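The Second Assessment

The Office of Supply at Dasberg had asked for a full assessment of the Astard, a two-armed packing station offered on hire by Potex, and had appointed Euan Sutherland to carry it out. His terms of reference ran to one page. He was to observe the station at work for 90 minutes, award a mark out of 100, and state whether the Office should proceed. He was not to discuss the matter with the supplier.

He arrived on Wednesday at the appointed time and was shown to a chair. The work had already begun.
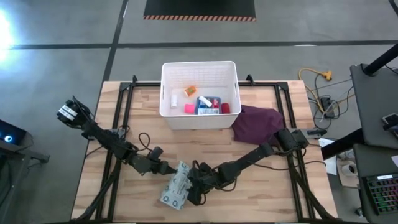 The Astard at its table, with both arms brought in to the package.

Mr Sutherland opened the form. The first section concerned speed, and he completed it without difficulty. The second concerned care. It required the assessor to state whether the station handled goods "as a competent member of staff would handle them", and he found that he was thinking of Niven.

Niven had packed parcels for the Office for most of her working life. She had a habit of resting her fingertips against a parcel before she took hold of it, for no longer than a breath. Mr Sutherland had once assessed her as well. He had been young, the form had been much the same, and he had recorded the habit under the heading of delay. She had read the entry, signed it and returned to her bench.

The arm lowered itself and paused. 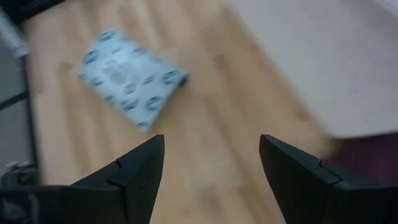
He waited for the pause to end. The form allowed him to deduct marks for hesitation, and his pen was already on the line. He did not write. He was aware that the pause could be explained by any engineer at Potex in a sentence, and that his terms of reference prevented him from asking for that sentence. He was also aware that he did not wish to hear it.

A clerk came to ask whether he required tea. He said that he did not, and then asked whether the clerk had known Miss Niven.

"Before my time, sir," the clerk replied. "Her name is still on one of the lockers."

Mr Sutherland thanked him and turned to the third section, which concerned faults.
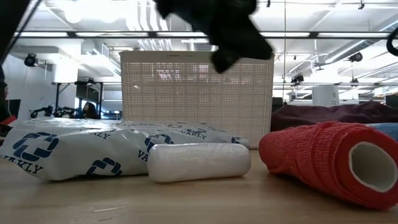
The session closed at noon. He remained in his chair and read through what he had written. Speed was adequate. Noise was within the limit set by the Office. The terms of hire were clear, although he advised that the clause on repairs be looked at again in August, when the present budget would lapse.

Under care he wrote that the station was slow to take hold of an article, and that this should not be held against it. He awarded the full mark for the section. In the space kept for other remarks he requested that an earlier assessment, held in the staff files under the name of Niven, be brought to him for correction.

The Office replied within two days. It approved the hire of the Astard on the terms proposed. It regretted that closed files could not be amended, and enclosed a form by which he might appeal.

He filled it in that evening, in ink.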